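Listener circle opens at Mbwambo Community Radio

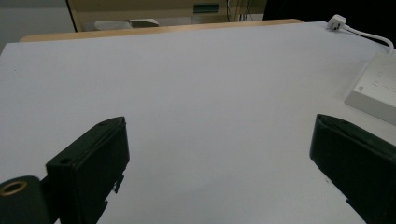

Our radio station will start a listener circle this year, and I was asked to write a few words about how it will work and what it costs. Mbwambo Community Radio has lived for a long time from one-time gifts. A gift is always welcome, but it arrives when it arrives, and the electricity bill arrives every month. With the listener circle, a person gives a small fixed amount each month and the station can plan its programs with more calm. When we met to decide the amount, we sat at a table as plain as this one, white on top with a thin edge of light wood, and we put on it only the budget sheet and the tea. The discussion took the whole evening. In the end we agreed on $5 a month as the lowest level, and there is no highest level.

To be honest about the numbers, we need 240 members before the circle can pay for the evening programs by itself. Today we have 100 people who have signed the paper form at the front desk or by mail. I think this is a good beginning for a station of our size, and I thank each of them. The other part must come before the end of December, when the present grant from the Gekulus Fund is finished. The Gekulus grant paid for the new mixing desk in Studio B and for the repair of the transmitter line. It cannot be used for salaries or for music rights, and these are the two expenses that grow every year.

What will the members receive? We spoke about mugs and bags, as other stations have them, but the cost of mailing was too high and many listeners told us their cupboard is already full of mugs. So we chose other things. Each member will get the program guide on paper four times a year, and may come to one open recording in each season. The first open recording will be with Wudura, the choir from the north side of town, who will sing in the large studio and also answer questions from the audience. There are not many chairs in that studio, so please write to us early if you want to have one.

Members can also vote on one program idea each year. The ideas are collected by the program office, and four of them go on the voting list. Last year, before the circle existed, we tried this in a smaller way and the winner was Fistik, our Saturday-morning style of show about food and family stories, which is now broadcast every second week. I must admit I voted for a different one (a program about old railway stations), but I listen to Fistik with pleasure and I have cooked the lentil soup from the second episode several times.

Some listeners asked if the station will now ask for money on air more often. It will be less than before. Until now we had two long fundraising weeks, and in those weeks the regular programs were shortened — many of you wrote that you did not like it, and the hosts did not like it either. From this year we keep only one, in the autumn, and the news at noon will not be interrupted at all. If the circle reaches its full number, we would like to make even the autumn week shorter.

Another question was about listeners who cannot pay. Nothing changes for them. All programs stay free on the radio and on our website, and the archive stays open to everybody. If you wish to help in another way, we need people for the telephone during the autumn week and also someone who can read the program guide aloud for our neighbours with low vision. The reading takes roughly one hour, and you can do it in our small booth or at home, if your home is quiet.

To join, please fill in the form in the middle of the printed guide, or ask for one at the front desk. You can pay by monthly bank transfer or by cheque for the whole year. We are sorry that payment by card on the website is not ready yet. The web form was tested and it sent the receipt twice to the same person, so we prefer to wait until it is repaired. If you already signed the paper form but did not receive a letter of confirmation, please call the office in the afternoon and we will look for it.

7 May 2024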